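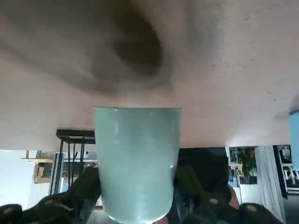

Figure 1. View from the wrist camera with the two fingers at either side of a pale teal cup. Small round beige pads can be seen on both fingers.

4.2 What the purchase price leaves out

The budget request for the Groller arm treated the gripper as a minor line. We doubt that this was wise. Of the three quotes we compared, only the one from Sayce listed replacement fingers separately, and none gave a service life for them. Fletent described its fingers as "suitable for household objects," a phrase that could cover almost anything. A smooth cup with tapered sides, like the one in Figure 1, is a household object too, and a buyer would want to know how it was tested before signing.

The wrist camera raises a similar problem. At this distance the fingers take up a good part of the view and are out of focus, while a bright window washes out part of the background. A planner who has read only the data sheet will budget for one camera. We would set aside money for a second, fixed one, and for window blinds – neither appeared in any quote.

Pola, the planning tool used for the request, assumed 200 hours of setup. Our own log shows 292, and it leaves out the time Nia Jarman spent on the purchase paperwork. We don't claim that the same gap would appear elsewhere. One site and one arm are thin evidence, and the vendor may fairly say that we were slow. Still, the estimate came with no range and no source, and the request was approved on the strength of it. When we asked in July where the 200 came from, we were sent the same data sheet again.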